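How to Run a Simulation Demonstration at an Open Day

Plistholm Technical Institute, Robotics Laboratory
Guidance for staff and student presenters

These instructions apply to the cabinet-opening demonstration given at the November open day. The demonstration runs entirely in simulation and lasts 20 minutes, including questions. Each session is led by 2 presenters: one operates the workstation and the other speaks to visitors.

Before the day

Reserve the workstation through Lorena Bravo. Copy the demonstration folder to the local drive and do not run it from the network. Open Movis, load the kitchen project and confirm that the cabinet task appears in the task list. If it does not, reload the asset library and restart the program.

Run the task from start to finish at least once on the projector that will be used in Room 229. Text that is legible on a desk monitor is often too small for the back row. Set the display scale before visitors arrive.

Both presenters should read the safety and conduct sheet, which Eulalia Medina keeps in the laboratory office. Signed copies are due by noon on Friday.

Opening the session

1. Welcome the group at the door and ask visitors to leave bags along the wall.
2. State what the session covers: how a robot is trained to open a cabinet before it is allowed to try one in the laboratory.
3. Show the full kitchen for a minute or so. Let visitors find the cabinet for themselves.
4. Switch to the close view of the doors and pause the simulation.

Explaining the task

Keep the simulation paused while you speak. Point out the handles first, then the line where the two doors meet. Ask the group which handle they would take hold of, and how they would pull it. Most visitors answer quickly, and their answers lead well into the subject of grasping and door swing.

Explain that a steep, close view is harder to interpret than a view from straight ahead. Straight boards appear to lean, and two handles may seem to differ in size or height.

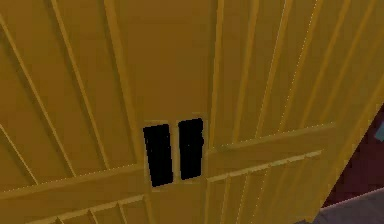
When questions on this point have been answered, resume the simulation and let the first attempt play at normal speed. Do not talk over it. Repeat the attempt at half speed if the group wishes.

A failed attempt should be left to finish. Describe what went wrong in plain terms, reset the task and continue. Presenters should not promise that any given attempt will succeed.

Closing the session

Thank the group and direct them to the next station. Reset the task, return to the full kitchen view and lock the keyboard. Record any faults in the log beside the workstation.

Technical questions before the open day should be sent to Bình Trịnh. Requests for group bookings are handled by Valentina Zúñiga at the front office.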